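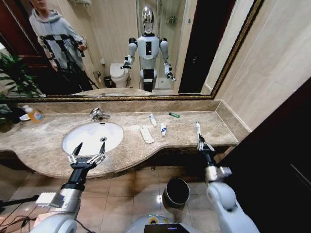 December 3, 2018
Notebook 7, fuel trial, highway tractors
Zandameo yard, bay 2

Carried over from the last entry: the Herkska flow meter on tractor A still reads high against the weigh tank. Drained and refilled the tank on the scale this morning and ran the meter against it at idle, at fast idle, and with the return line looped back to the day tank. Idle error is the worst of the three. At high flow the two agree to within the resolution of the scale.

Suspect the return side. The meter takes supply minus return, and at idle nearly everything that goes out comes back, so the difference is a small number taken from two large ones. Return fuel is also warmer than supply, and the density correction only uses the supply thermocouple. Moved the spare thermocouple to the return fitting and logged both. The gap between them keeps widening for most of the first hour of running, then flattens. Any idle figure taken before it flattens should not be used. This affects the first two idle blocks in the April set. Marked them in the log, did not delete them.

Correction now uses both temperatures. Channel order in the logger file has changed as a result:

ch 1 supply flow
ch 2 return flow
ch 3 supply temp
ch 4 return temp
ch 5 ambient
ch 6 engine speed from the bus
ch 7 road speed from the bus

Old script reads ch 4 as ambient. It will not complain, it will just produce wrong air density. Use the new one.

Road runs

Route is the same loop as before, Zandameo yard to the Alarcón interchange and back, with the turnaround at the truck stop. Loop distance by the hub odometer is 90 miles. Tractor A is the test truck, tractor B is the control and stays untouched through the whole trial. Both pull the same model of box trailer, loaded with water totes, and trailers are swapped between trucks at the halfway point of each set. Departure gap is long enough that the second truck is never in the wake of the first. On the April runs the gap closed up on the return leg in two cases and those show as low consumption on the trailing truck. Gap is now checked at the turnaround as well as at departure.

Configuration under test is the Prarow fairing kit: side skirts plus the gap panels behind the cab. Skirts only on this set. Gap panels go on after the skirt baseline is closed out, otherwise there is no way to separate them.

What was done on the skirts:
Brackets clamp to the trailer crossmembers, no drilling. The supplied clamps are sized for a deeper flange than ours and bottom out before they grip. Shimmed with flat bar. Torqued, ran one loop, retorqued. Three on the left side had backed off. Added lock nuts throughout. If these are going on fleet trailers the shim needs to be part of the kit, or a shorter clamp.

Ground clearance at the rear end of the skirt is less than the drawing shows, by the amount of the shim. Cleared the yard dip and the truck stop driveway. Would not clear the dock approach at the old warehouse. Noted for whoever takes over installation.

Tires

Cold pressures set on both trucks and both trailers before the first run. Tractor A left outer drive was low. Found a valve core that was weeping, replaced it, held pressure through the afternoon. The last set of runs may have been made with that tire low for part of the time. There is no way to tell how much, so the last set is not being used for the skirt comparison. It can still be used for the meter comparison, which does not care about rolling resistance.

Reminder that setting pressure after a warmup lap is not the same as setting it cold. The sheet has a column for which was done. It was blank on four rows in April.

Weigh tank procedure, revised

The portable tank is still the reference. The meter is there for the time trace and the tank is there for the total. Where they disagree, the tank wins.

1. Level the scale. Check with the test weights at zero, mid and near full.
2. Fill the portable tank, let it stand until the surface is quiet, cap it, wipe it down, weigh it.
3. Mount it, connect supply and return, bleed. Fuel lost in bleeding goes into the catch can and the can is weighed too.
4. Run.
5. Disconnect, cap, wipe, weigh. Catch can again.
6. Write both weights down before moving the tank off the scale.

Step 3 is where the scatter comes from. The quick-connects dribble when separated and the amount varies with how fast the operator is. Switched to the flat-face couplings on both lines. Ten connect and disconnect cycles into the can gave less than one division on the scale in total. The old couplings are in the parts bin with red tape on them. Do not put them back on.

Odd result in the speed trace

Bus road speed on tractor A does not agree with the GPS trace on the long downgrade past the interchange. They match everywhere else. First thought was wheel slip, but that makes no sense on a dry downgrade with the driver off the throttle. The engine brake comes on in that section. When it does, the bus message rate drops and the logger holds the last value, so it looks as though the truck keeps its speed for a second or two longer than it does. Not a real effect. The integrated distance comes out slightly long. Using GPS for distance, bus speed only for sorting the trace into segments.

Checked tractor B for the same thing. Message rate drops there too but less. Different engine calibration, by the tag. The two trucks were supposed to be on the same calibration. Asked the dealer for the history on both. This does not spoil the test/control ratio as long as neither one changes partway through, but it should be in the report, and the dealer has been told not to flash either truck until the trial is closed.

Idle segments

Loop includes the truck stop turnaround and the driver has to wait there for the gap check. Engine stays running. That wait is not the same every time. Pulled the idle out of the total using the meter trace, with the new temperature correction, and reported both ways – with idle and with idle removed. The ratio between trucks moves very little either way. Scatter from run to run is smaller with idle removed. Proposal is to report with idle removed as the main figure and put the other in the appendix. Open to argument on this. The case against is that the removal depends on the meter, and the meter is the less trusted of the two instruments.

Alternative would be to shut both engines off at the turnaround. That adds a restart, and in this weather the aftertreatment may decide it wants a regeneration on the way home. Would rather have the idle.

Regeneration

Speaking of which. Run 5 on tractor A had an active regen on the outbound leg. It is plain in the exhaust temperature on the bus and consumption is up for the whole event. Run discarded, both trucks. From now on force a parked regen on both trucks the evening before a run day and check soot load on the dash in the morning. If either is above the lower mark, no runs until it is cleared.

Wind

Anemometer is on the mast at the yard, which is sheltered by the tank farm on the west side. It reads lower than the airport for any westerly. Moved it to the pole at the Alarcón end for this set. Limit for a valid run stays as it was in the test plan. Two runs today were over on gusts although the mean was fine. The plan states a limit for both, so both are out. Remaining valid runs with skirts: three. Need more than that before any number leaves this building.

No percentage is being written here. The three ratios do not overlap the baseline ratios, and that is as far as it goes until the set is complete. Sales at Prarow have already asked. They can wait for the report.

Odds and ends

Hub odometer on trailer 2163 is loose on its bracket. Reading is fine but it will not stay on. New bracket ordered.

Logger card fills after 3000 files. It does not warn, it stops writing. Cleared it down today after copying to the shared drive. Clear it at the start of each set.

Scale calibration sticker is good through April. Book the visit before then, last time there was a wait.

Water totes: one on trailer B has a seeping lid gasket. Topped up and weighed. Gasket replaced. Gross weights taken after the refill are on the sheet, both trailers matched within the plan tolerance.

Driver comment on tractor A: steering feels lighter in crosswind with the skirts on. Recorded as a comment. Steering angle is not logged. Could be, there is a bus message for it – low priority.

Next session

Check whether the return thermocouple needs a thermowell or can stay clipped in the fitting. It is fine for now but it gets knocked.

Finish the skirt set, wind permitting. Swap trailers at the halfway point, do not skip this even if it gets dark.

Get calibration history from the dealer.

Rerun the April data through the new script with the return temperature estimated from today's warmup curve. It will be an estimate and has to be labeled as one in the file header. If the corrected idle figures still disagree with the tank, send the meter back to Herkska for a check of the return chamber and run on tank weights only until it comes back.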